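Speaker notes: Used tool batteries, storage and second life
Kuvham spring workshop, session 2
Apr 29, 2019

Slide 1. Title
Wait for the door to close. Say who the talk is for: people who buy, store or repair cordless equipment in small shops. No chemistry background needed. Questions at the end, except on slide 4, where I stop for them.

Slide 2. Where the packs came from
We took in 1473 used lithium-ion packs through the Kuvham repair counter. Most were from drills and garden tools. A few came from bikes and we left those out, as the cases are sealed and we did not want to cut them.
Say clearly: this is a collection from one counter. It does not stand for the whole market.

Slide 3. How we tested
Full charge, one hour rest, slow discharge, full charge again. Same Plelico charger for every pack. We logged capacity and the voltage of each cell group.
Someone will ask about temperature. The test room was heated and we did not test cold packs this time.

Slide 4. What fails first
Read the chart from left to right. In many rejected packs only one cell group was weak and the others still held a fair charge. The pack shuts down when the weakest group hits its limit, so the owner sees a dead battery.
Stop here for questions. Two minutes at most.

Slide 5. Storage
Packs left full on a shelf all winter did worse than packs left half full. We checked again in March and the gap was still there.
Advice for the room: store at about half charge, in a dry place, off the charger. Write the date on tape and stick it on the case.

Slide 6. Hand-held equipment indoors
Leave this up while the handout goes around. The handout has the storage table and the Grikora drop-off form. 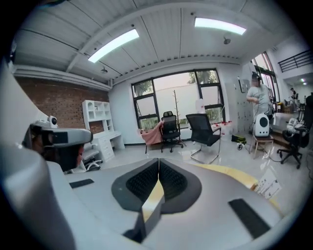

Photo: Kuvham / workshop slides

Slide 7. Second use
Zuccaro is our trial cabinet. It uses 42 sorted packs to run the lights in the storage shed. Each pack has its own fuse. We swap out any pack that drifts from the rest, and the swap takes 12 minutes with the cabinet switched off.
Do not promise savings. We have no cost figures yet.

Slide 8. What to do on Monday
Skip the title if people laugh, it is Monday already. Tape the terminals on anything going to Grikora. Keep swollen packs outside in the metal bin. Never open a case without gloves and glasses.

Leave slide 8 up during questions. Spare handouts are in the blue folder.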